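The Rose Sheets

By the time Glenys Ellery got the kettle to boil it was gone four, and the rain that had been promising itself over Cosgrove since breakfast had finally come down properly, sideways, the way it does in August when you've left the landing window open. She went up and shut it, and while she was up there she looked in at the back bedroom, and that was how the afternoon got away from her.

It had been her brother's room, and then the lodger's room, and then for a long while the room where things went to wait. Now it was to be Hemi's again, Hemi Doolan, who had boarded with her for two winters when he was nineteen and working at the sawmill, and who had rung from the coast to ask whether she still let it. He was thirty-one now. He'd said so on the telephone as if she might not believe him.

"I'd only want it for a month or so," he'd said. "While I get myself sorted."

"You can have it for as long as it takes," said Glenys, who had never known anybody get sorted in a month, herself included.

So there was the bed to think of. She had two sets of sheets that fitted it, the plain white ones and the ones with the roses, and the white ones had gone thin down the middle so that you could read the mattress label through them. The roses it would have to be. They were very large roses. Her sister-in-law Carleen had given them to her one Christmas with a look on her face that dared anybody to say anything, and nobody had, and they had washed beautifully ever since. Carleen Tapsell's presents were like that. You didn't want them and then you couldn't wear them out.

She put the sheet on, and the good comforter, and then of course she needed somewhere to put the washing down, having carried it all the way up from the kitchen without thinking, and the bed was the nearest flat thing.

There is a particular pleasure in somebody else's washing, if it isn't forced on you. Hemi had arrived at lunchtime, two hours before she'd expected him, with one bag and the look of a man who has slept on a bus, and she had taken the bag off him before he could argue. It had come all the way from Mollumau with a change at Grametitz, 130 miles if you believed the ticket, and everything in it smelled of diesel and oranges. She'd had it through the machine and in front of the stove while he was still asleep in the armchair with his boots on. He slept with his mouth open, just as he had at nineteen. She had been quite moved by it, and had gone and stood in the pantry for a minute and moved some tins about.

Now she began on the clothes, such as they were. She was a slow folder. Her mother had been a fast one, a snapper of pillowcases, and had despaired of her, but Glenys liked to have a think about each thing as it went by. 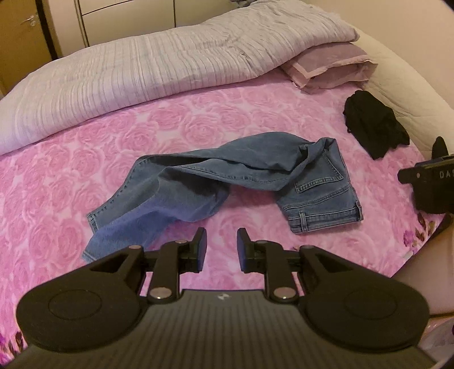
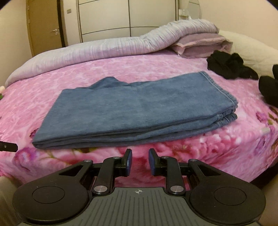

The jeans and the blue towel, on Carleen's flowers

The jeans she left till last because she was a bit shy of them, if you want the truth. Shirts are anybody's. But a pair of jeans keeps the shape of a person's going about, and these had been flung down any old how with one leg doubled back over itself, so that they seemed to be in the middle of getting up and leaving. She turned out the pockets, which she ought to have done before the wash and had told other people all her life to do before the wash.

In the left there was a button. In the right there was a wad of paper, gone to felt.

She sat down on the edge of the bed with it. It came apart in soft layers like pastry, and most of it was nothing any more, but in the very middle, where the soap hadn't got to, there was a piece no bigger than a stamp with writing on it. It was blue ink and small upright letters. It said *Carrasco*, and under that a number, 48, and under that the beginning of a word that might have been *Station* or might have been *Stay*.

Now Glenys was not a prying woman. She would have told you so herself, and at some length. But she had known a Hugo Carrasco. Everybody in Cosgrove had. He'd run the boatyard at the bottom of Station Road, at number 48 as it happened, for the best part of her life, and he had taught Hemi to plane a board and to swear in two languages. Then there had been the falling-out. She had never got to the bottom of it. It was something to do with a dinghy, or the money for a dinghy, and Hemi had come home white in the face with his tools under his arm and had gone within the week. He'd left his rent on the dresser in an envelope, sixty exactly, which was more than he owed her.

She put the scrap on the windowsill, on a saucer, and weighted it with the button.

Then she took up the towel again, though she had folded it once already. It was hers, the blue one, and it had always been the one she gave him, so she had got it out of the cupboard without really deciding to and run it through with his things to freshen it. She smoothed down the hump at the back where it wouldn't lie. It came up again. She smoothed it again. Some towels have it in them and there's nothing you can do.

"You didn't have to do all that," said Hemi from the doorway.

He had his boots off at last, and one sock had a hole in it that she made a note of. His hair was flat on one side. He looked at the bed, and the roses, and she saw him decide to be polite about them.

"They're Carleen's," she said.

"I thought they might be."

"She'll be round. She'll have heard by now. Rhys McAlister will have told her, he was at the bus shelter, he misses nothing, that man." She got up and gave the comforter a pat, as though it had spoken. "I washed your pockets. I'm sorry. I saved what I could."

He came over to the sill and looked down at the saucer for a good while. The rain was easing. You could hear the gutter over the back door, the one she'd had mended twice, running on like a tap.

"It was his address," said Hemi. "I don't know why I wrote it down. As if I'd forget it."

"He's still there," Glenys said. "He's had his hip done. He's got a dog called Barex that he says is a guard dog, and it lies across the slipway and people have to step over it with their shopping." She could hear herself going on and thought she might as well, having started. "He asks after you. He does it in a roundabout sort of way. He'll say, is that back room of yours still damp? And I'll say it never was damp, Hugo, and he'll say, well, the boy had a cough. Every winter he says it. You had one cough."

Hemi laughed then, which turned into a sort of breath, and he rubbed his face hard with both hands.

"Forty-seven letters I started," he said. "I'm not joking. I counted them when I was packing up. Some of them only got as far as *Dear*."

"Well, that's most of the work in a letter," said Glenys. "The dear."

She handed him the towel, because it seemed to her that he needed something to hold, and he stood there with it against his chest. Then she picked up the jeans and did them properly, one leg on the other, seams together, over and over again until they were a neat square thing that wasn't going anywhere, and she laid them on the chair.

"There's a bath if you want one," she said. "The hot's on the left now, I had it changed over, so don't scald yourself. And then there's a pie. And it doesn't get dark until nearly nine, and they say it's to clear up, and I've half a mind to walk down and get some air and look at the boats. I wouldn't be going in anywhere. I'd just be walking past."

"Past," said Hemi.

"I'd be slow, mind. With my knee. I might have to stop and have a rest on somebody's wall."

He looked out of the window, where there was a bit of light coming in low over the sheds and all the wet roofs had started to shine. He picked up the button, turned it over and put it in his shirt pocket.

"What sort of pie?" he said.

"Leek," said Glenys, and she went down to see to the oven, and heard the water start to run before she'd reached the bottom stair.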